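skistton-boards README

last touched in March, ask Shahla Heydari if something looks off

What this is
Teleop episodes of a gripper working inside opened desktop PCs. Small stuff on and next to the motherboard: levers, latches, plugs, screws. For training the Plillora policy, not much use as a benchmark.

Size
2591 episodes kept. 182 thrown out (arm stalled, operator let go, wrist stream dropped). Rejects are in /rejects, same layout, don't train on them.

Layout
one folder per episode
wrist video, joint states, gripper width, one line of task text
timestamps are from the arm controller, NOT the video. 18 ms offset on the wrist stream, loader fixes it, if you write your own loader fix it yourself

Task text
Typed by the operator right after each episode. Spelling is all over the place. Tadeusz Urbańczyk cleaned 912 of them, the rest are raw. "clip", "latch" and "tab" all mean the same thing on the memory slots. "lever" is only for the cpu socket.

Splits
By chassis, so no board shows up in both train and val. Please dont reshuffle by episode, we did that once and the val numbers were junk.

Known problems
Glare. Overhead light bounces off the boards and washes out the printed labels, worst near the middle. Diffuser is ordered.
Fingers hide the contact point in a lot of approaches.
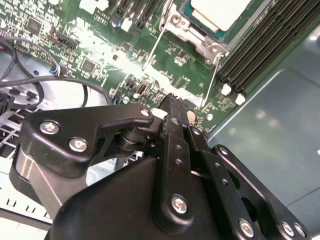 Cables wander between episodes even when the task never touches them. Left as is, the policy has to live with it. Force readings on the oldest Tanero runs are in the wrong units, flag is in meta, convert before you mix them.

Todo
rest of the task text
second operator for the screw tasks (Sombat Chuensuk so far, all of them)
recieve new fingertips, redo calibration Thursday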